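Visit report: Mostico parts preparation center, Manport

The Manport site prepares spare parts kits for service engineers. It ships 1790 kits in a normal week, drawn from a catalog of 526 part numbers. I spent a morning there in October at the invitation of Nii Mensah, who runs process engineering for the building. The program covered the kitting hall, the automation test room and a meeting with the day shift.

Kitting hall

Work in the hall is still manual up to the packing line. An operator pulls a tote, reads the pick list on a screen, collects the parts and places them in an outer box. The box then goes on a conveyor to a weigh station, where a kit outside tolerance is sent to a side lane and opened by hand. Mensah gave the length of the walking route for one large kit as 135 meters before the racks were rearranged last year. He had no new measurement to offer.

The packing stations are height-adjustable and well lit. Operators rotate between picking and packing at each break. The side lane is staffed by one person per shift, and this was described to us as the least popular post in the building, mainly on account of the rework paperwork.

Test room

Tasks are tried out in the test room before any decision is made about the floor. The cell has a single arm over a black table, with a green wall behind it and a white ledge along the front. The work under study is the handling of white boxes and trays. Printed square markers are fixed to the containers so that their position and angle can be read by camera. Mensah said the markers are for development and that the floor version would have to manage with ordinary shipping labels, a step he expects to take longer than the rest of the project. 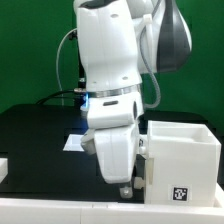
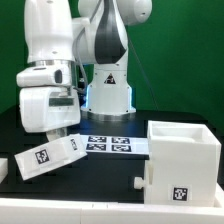
Test cell, Manport. First picture: the gripper beside the open-topped box. Second picture: the smaller marked container lying at an angle in front of the sheet of four markers.

The software is a package called Kaimal, configured on site. Grip force, approach height and speed are held in a recipe for each container type, and a technician can edit a recipe without stopping the controller. Containers that lie at an angle are treated as a separate case from those standing square to the table, with their own approach path. I asked about cycle time and was told that it is logged but not yet used as a target.

What changes for the staff

Mostico plans to move four operators from packing to what it calls cell attendance. The duties are loading containers, clearing stops, checking the first kit after a recipe change and keeping the stop log. Training is done in the test room during paid hours. Two of the operators had finished it when I visited, and both joined the meeting.

Their comments were specific. The lifting is reduced and the wrists benefit. Against that, an attendant stands in one place for longer, and the pace of the job is set by the stops. One of them had asked for the stop codes to be shown in plain words on the panel, and the request had been granted. The other wanted a stool and was waiting for an answer. Both said that they missed being able to trade places with a colleague partway through a shift, as only trained staff may attend the cell.

Pay grading is unsettled. Attendance is at present graded the same as packing, although the stop log and the first-kit check were formerly a lead's tasks. Management intends to review this after the first cell is installed. In my view the grading should be fixed beforehand. At our own Trirthorpe site the same question was left open during the labeler installation, and experienced packers declined to apply.

Points to follow up

Obtain the training outline and the list of stop codes in their revised wording.
Ask for the walking distance after the rack change.
Check whether the Kaimal recipes can be exported, as Trirthorpe uses different containers.
Arrange a return visit once the first cell is running on the floor, preferably at shift change.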